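Four months of sleeping on the Moleren fitted sheet and matching upholstered bed, and I've finally got enough opinions to fill a page. A few of you asked after I mentioned it in the mattress post, so this is the long version. Grab a cuppa.

Quick background for anyone new. We moved into the Plidport place in April with a mattress and no bed to put it on, and spent a fair while sleeping at floor level like uni students. My knees were not impressed. My partner Arūnas (Arūnas Mets, for those who've met him through his comments about my spelling) wanted something with a padded headboard so he could sit up and read. I wanted something that didn't creak. We ended up ordering the bed from Dzene, and I threw in the Moleren sheet at the checkout because it was on special at $45 and it came in a colour I'd been after for ages.

## The colour

I'll start here because it's what most of you will care about. The website calls it "Dry Grass". In the morning I'd say khaki, and by late afternoon it's closer to beige, and on a grey day there's a bit of green in it. I love it. Arūnas says it's the colour of a school excursion hat, and he's welcome to buy his own sheets.

Against plain white walls it really earns its keep. I was worried the room would look cold once the bed was in, with all that white and a grey-taupe headboard on top of it, but the sheet warms everything up a treat.

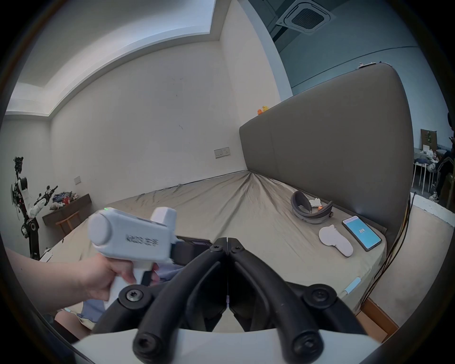 ## The headboard

It's tall! Taller than I'd pictured from the listing, even though I'd measured it out with masking tape on the wall like a responsible adult. The padding along the top edge is properly thick, so you can lean back without feeling the frame behind your shoulder blades, and there's a seam down the face that splits it into panels. I thought the seam might be annoying to lean on. Haven't noticed it once.

The top is also flat enough to hold a rubber duck, which I realise isn't in anybody's buying guide, but ours lives up there at the wall end and he has opinions about who moves him. What it won't hold is a phone. Mine's gone down the back twice, and getting it out again means hauling the whole bed away from the wall at eleven at night while someone sighs at you. A bedside table is on the list.

The fabric marks less than I expected. I've spilt tea on it (once, milky, my own fault) and a damp cloth and a bit of patience sorted it. Dust is another matter — it settles along that padded edge and you do see it, so I run the brush end of the vacuum across when I'm doing the floors.

## Putting the bed together

The box says two people and 45 minutes. We are two people. It took us most of a Wednesday evening, with a break for toasties. The side rails went on without any fuss but the headboard bolts are fiddly little beggars, and you want someone holding the thing upright who isn't going to wander off to check the footy score. The supplied Allen key is rubbish, so use your own if you've got one.

It's been solid since. No creaks at all, and I was listening for them.

## The sheet, four months on

Right, the actual feel of it. It's soft without being slippery, and it doesn't have that shine some of the cheaper ones come with. It was a bit stiff out of the packet, then came good by the third wash. I dry it on the line and it goes from wet to back on the bed in an afternoon if there's any breeze.

Now for my grumble, and it's the one you'll find in half the reviews on the Dzene site. It wrinkles. I can pull this thing as tight as I like and I'll still get long creases starting up at the head and running down towards the middle, worst from the corner. For the first month I blamed my own technique. I tried starting from the bottom, I tried doing opposite corners, I tried getting Arūnas on the other side and tugging like we were launching a boat.

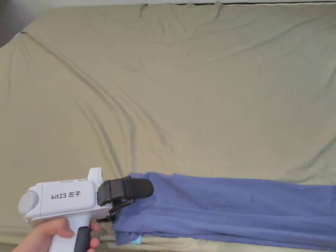 I've landed on doing the two head corners first, getting the elastic right down under the mattress, and then working the fullness out sideways with flat hands before I touch the foot end. It's better. It's not hotel-smooth and I don't think it's ever going to be, because the pockets are cut a touch generous for our mattress. If yours is one of the really deep ones with a topper you'd probably get a neater fit than we do. I've seen people recommend those elastic strap things that clip on underneath, and I bought a set made by Joltel, and they do help, but crawling around on the floor to do them up every wash day got old fast. They're in the drawer now.

Once the doona's on, you can't see the creases anyway. I do notice them when I make the bed in the mornings, and I notice them when I'm sitting on it folding the washing. I can't feel them when I'm lying down, though, and I'm the sort of person who can feel a single biscuit crumb.

No pilling so far, even on my side where I sleep with my socks on (don't start). The colour hasn't faded that I can tell, and the elastic's still got plenty of spring. I wash it cool with the towels left out, because towels are murder on anything cotton.

## Would I buy them again?

The sheet, yes, and I nearly have. I've had a second one in the cart for a week so I'm not racing the weather every wash day. At $45 I'd say it's very good. At the full price I'd think about it for longer and then possibly buy it anyway.

The bed I'd buy again too, though I'd measure twice if you've got a window on that wall or a low sill. It takes up more of the room than you'd reckon from the pictures. Delivery was on the day they promised, and the fella carried it up the stairs without me having to ask, so full marks there.

Someone asked last time whether the headboard comes in a darker grey. It does, I've seen the swatch, and it's lovely, but I'd worry about lint. Pillowcases I still haven't sorted out. I've been using our old white ones and they look a bit sad next to the new sheet, so if you've got a favourite that goes with a greeny sort of beige, leave it in the comments and I'll have a squiz.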